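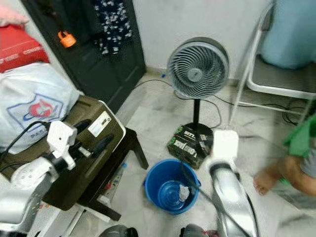
Pliretus review: a national plan tracker for people who read the annexes

Tools & Subscriptions / Public Finance
Search reviews, countries, topics
5 min read

Every government with a revenue problem eventually publishes a Vision. It has a year in the title, a sunrise on the cover, and a promise to double something. A few months later comes a Program to implement the Vision, and then a Framework to coordinate the Program, and by then the minister who signed the first one has been made ambassador to somewhere pleasant.

Pliretus is a subscription web tool that tries to keep up with all this. You pick a country, and it shows you the current economic plan broken into targets, with the ministry responsible, the deadline, the last public mention, and whether the wording has changed since you last looked. I pay $245 a year for the single-user plan. I've used it since October for a newsletter on Gulf and Central Asian budgets, which has a readership I would describe as loyal.

What it does well

The wording tracker is the reason to buy it. Governments rarely drop a target. They edit it. "Reduce the public wage bill to 40 percent of spending" turns into "improve the efficiency of the public wage bill," and the press release announcing the change is about a new stadium. Pliretus puts the old and new text side by side with the differences marked, and keeps every version. The first country I loaded had 437 targets, and I spent most of a Thursday evening watching verbs get weaker.

You can filter by verb, too. I don't know who asked for this but I would like to buy them lunch. Search for "explore" in any plan past its halfway point and bring a snack.

Source links go to the original document and the right page, which sounds like a small thing until you've scrolled through a scanned decree looking for a table. The Arabic and Russian sources are shown alongside the English. The translations are plain and mostly good, though in one plan "subsidy reform" came out as "repair of assistance" and I've started to prefer it.

The alerts

Less good. By default you get an email whenever anything on a watched plan changes, and "anything" includes a ministry moving its website to a new address. In my first week I had around 200 of them. There is a setting to limit alerts to changes in targets or deadlines, three menus down under "Workspace tone." I found it by accident while looking for the invoice.

Once that was fixed the daily summary became useful. It arrives at 6:30 in the morning, it's short, and it leads with deadlines that have passed without comment. That section is never empty.

The confidence score

Each target gets a score from 0 to 10 for how likely it is to be met. Pliretus explains the method in a help page that is long and calm and left me no wiser. As far as I can tell it leans heavily on how often officials mention the target in public, and anyone who has covered a cabinet knows which way that cuts. A sovereign fund asset sale I follow sat at 8 for the entire winter. No bank had been hired, there was no price, and the company being sold had not published accounts. But the finance minister brought it up at every conference with a buffet.

I've hidden the column. You can do that, at least, and it stays hidden.

Compared with the others

Nokum is the obvious alternative. It costs more, covers more countries, and has much better charts, so if your job is making slides for people who own the building, get Nokum. It doesn't store old versions of documents, though, and for my purposes that's like a bank statement that only shows today.

Prindow is free and run off a spreadsheet. It's accurate when it's updated. The last time I checked, two of the plans on it belonged to governments that had since fallen.

Gripes, in no order

Exports come out as CSV only, with dates in whatever format the country uses, so a merged file has the third of April and the fourth of March living together in peace. The mobile version hides the source links. Subnational plans aren't covered at all – a real gap if you follow anywhere with emirates or oblasts that borrow on their own. Support answered me in a day and a half, politely, about a different question.

Who should get it

Reporters, credit analysts, grad students with a grant, anyone who has ever said "but what did the original say" out loud in an empty kitchen. If you only follow one country, a folder of PDFs and some stubbornness will get you most of the way. At three or more I'd pay for it, and I've renewed.

Rating: four out of five. It would be four and a half if they moved that alert setting.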